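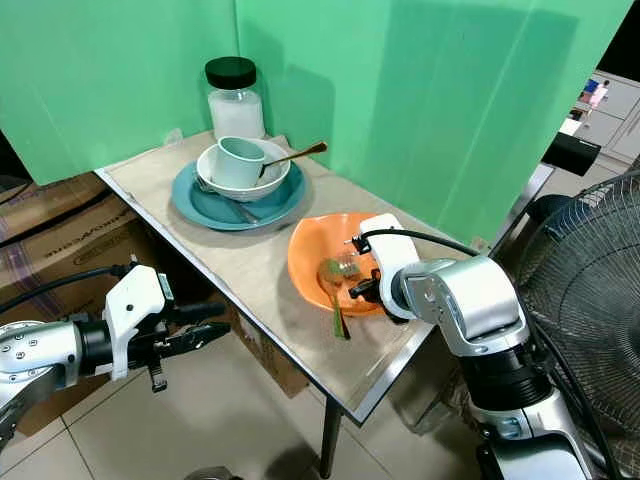 Bench corner, jar with the black lid at the back.

Zinc oxide dispersion going gritty after a few weeks

kotian_s
Non-nano zinc in a face cream, 300 g batches. Smooth on the day I make it, then by week three there are specks that drag when you rub it in. Oil phase is caprylic/capric triglyceride plus a bit of castor, polyglyceryl emulsifier, heated to 70 and held. The zinc is the uncoated grade from Protinari. Is this agglomeration or is the wax recrystallising? I can't tell the two apart by feel.

nferraro
Spread a little on a glass slide and warm it gently. If the specks melt it's your fatty alcohol or wax. If they don't, it's zinc. Do that before changing anything.

Also, what is the pH? Uncoated zinc oxide drifts upwards in a water-containing system and some thickeners dislike it.

kotian_s
7.4 on day one, 7.9 now. Xanthan only, no carbomer.

yuxi_j
Carbomer would have collapsed by now so you're fine there. I'd switch to a coated grade. Uncoated in an o/w cream is asking for trouble, it wets badly in triglycerides and ends up migrating to the water phase.

nferraro
Disagree that it's always trouble. I've had uncoated stable for a year, but in a w/o base and milled first in polyhydroxystearic acid. The dispersant matters more than the coating. Stirring it into plain oil with a spoon leaves clumps you can't see until they settle. 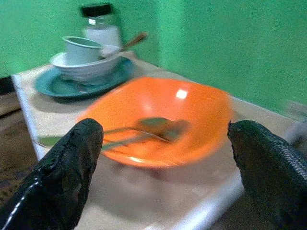
Orange bowl, metal utensil.

yuxi_j
A year in w/o tells her very little about o/w. Different continuous phase, different problem.

nferraro
Fair, but she hasn't said how she disperses it.

kotian_s
Stick blender, 2 minutes, zinc added to the hot oils. Did the slide test tonight - most specks stayed put, a few softened. So both?

Araba O
Probably both. Cool with steady stirring until it's under 40 and the wax side should improve. For the zinc, make a paste first with part of the oil and the dispersant and put it through a three-roll mill if you can get near one. Kusside used to sell a ready-made dispersion in small packs, no idea if they still do.

And please don't put an SPF figure on it. The percentage of zinc won't give you one, and a clumped film protects unevenly whatever the calculator says.

kotian_s
No claim, it's sold as a plain day cream. I'll do one batch with the paste and one with the coated grade, same cooling for both, and check them in September.

k.yakubu
Run a control as well. Two changes and no control won't settle the argument above.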